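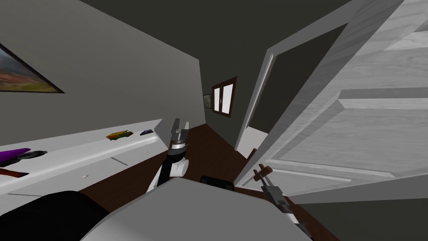 Bedroom with a white desk, a white door and a landscape painting.

Zaltwood Lake Association
Minutes of the Spring Meeting, April 23, 2021

Present: 23 members, plus a representative of Gkikas, the weed contractor, for items 3 and 4. Apologies were received from two households on the north shore.

1. Minutes of the last meeting

Approved with one change. The September minutes said that the fall weed cut "greatly improved" the swimming area. A member asked who had decided this and on what basis. It was agreed that the sentence should read "the fall weed cut was completed." The chair noted that the original wording came from the contractor's invoice.

2. Matters arising

The signs for the boat ramp have still not come. The supplier says they were shipped. This is the same thing the supplier said in September, and the secretary will now ask for a tracking number or the deposit back.

The crack in the spillway wall was looked at over the winter by the county. The county's letter says it "should be monitored." No one could say by whom. The dam was built in 1892 and the association has a folder of letters telling it to monitor things. The chair will write and ask the county what would have to happen for the word to change.

The dock on the east side is still tipping at the lake end. The owners have been written to twice.

3. Weed treatment proposal

Gkikas presented its proposal to stop cutting and treat the lake with Tririnell, a liquid put into the water from a boat in early summer. The proposal covers 17 acres, mostly the shallow south end and the strip along the road. The presentation took 30 minutes and included several before and after pictures of other lakes.

A member asked what time of year the "before" pictures were taken. The representative said August. Asked when the "after" pictures were taken, the representative said that it varied, but that some were from the following spring. Several members pointed out that our own lake looks very clear in the spring with nothing done to it at all. The representative said the results spoke for themselves. The minutes record that members did not find that they did.

Questions were then taken on the following points.

Swimming. The leaflet says people should stay out of the water "for a short period." The label, which a member had printed out and brought, gives a different and longer period for lakes that are used to water gardens. Gkikas will confirm in writing which one applies to us. It was noted that at least six households pump from the lake and had not heard of this before tonight.

Fish. The proposal says there is no harm to fish. Members asked what happens to the fish when a large amount of weed dies and rots at the same time in warm weather. The representative agreed that oxygen can drop and said this was not caused by the product. A member said the fish would be unlikely to care about the difference.

Cost. The price quoted is for the first year only. There is a line near the end about "maintenance as needed." Nothing in the proposal says who decides what is needed, and the chair asked for a figure for years two and three before anyone is asked to vote on anything.

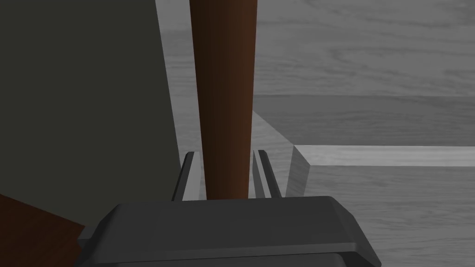 Members also wanted to know what the treatment does about the reason the weeds are there. The south end gets its water from the Golari ditch, which runs past two horse farms and the back of the garden center before it reaches us. It comes in brown after every rain. One member has been saying this at meetings for years and asked that it be written down this time. It is written down.

4. The Golari Lake results

Golari Lake, upstream, was treated two summers ago by the same contractor and is the main example in the proposal. The secretary had called the association there and reported what was said. They were pleased with the first summer. In the second summer the weeds were fewer but the water turned green and stayed green, and the beach was closed for part of the season. They have not decided whether to treat again.

The chair asked why the green water was not in the presentation.

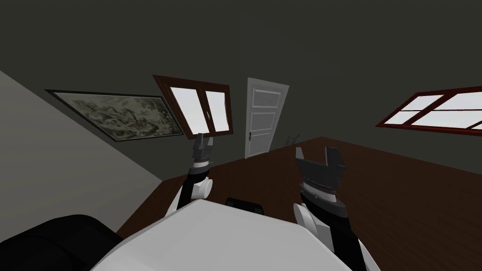 Gkikas replied that algae was a separate problem, that the summer had been unusually hot, and that Golari had turned down the second half of the program. If both halves had been bought, the outcome would in its view have been better. It added that cutting has never gotten rid of weeds on any lake and that Zaltwood has been paying for the same job over and over.

The last point was accepted as fair. A member who has favored treatment from the start said that the rest of the room was being harder on the new idea than it had ever been on the old one, and that no one had asked to see proof for cutting either. There was some discussion of this. It was agreed that the association has no records of weed cover from any year, before or after a cut, and so cannot say what it got for its money.

The representative left the meeting after this item.

5. Decisions

a) No vote on Tririnell at this meeting. The proposal to put it to the members by mail was defeated.

b) Gkikas to supply the written answer on swimming and watering, and prices for later years. If these do not come, the matter drops.

c) Water samples to be taken from the Golari ditch and from the deep end, after rain and in dry weather, and sent to a lab that does not sell anything for lakes.

d) One cut this summer as usual, at the south end only. The same spots are to be checked before and after the cut and the results kept.

e) The chair to speak to both horse farms before anyone writes to them.

6. Other business

A member proposed a floating fountain to "move the water around." Asked how much water it would move, the member did not know. Deferred.

Parking on the grass by the ramp was raised. It will be raised again when there are signs.

The summer picnic will go ahead. Bring your own chairs, as the folding ones are moldy.

The next meeting will be in September, at the usual time.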